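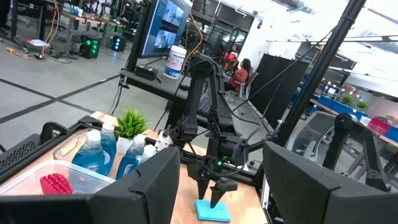
Teleop & Teaching by Demo

ekden_lass
Sorting washing-up bits into bins by remote control. I keep fumbling the sponges! Would you go slower, or just do more runs?

boltbucket
More runs, easily. I did more than 40 before mine picked up a sponge on its own.

mossy893
Disagree, sorry. 15 slow, tidy ones beat a heap of scrappy ones (and your wrists will thank you).

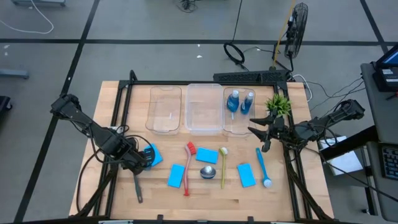 Photo: ekden_lass / Farnton bench

boltbucket
Tidy's fine till someone nudges a sponge. Shuffle everything between runs, brushes too.

ekden_lass
Ooh, I've been putting them back in the same spots. Trying both tonight!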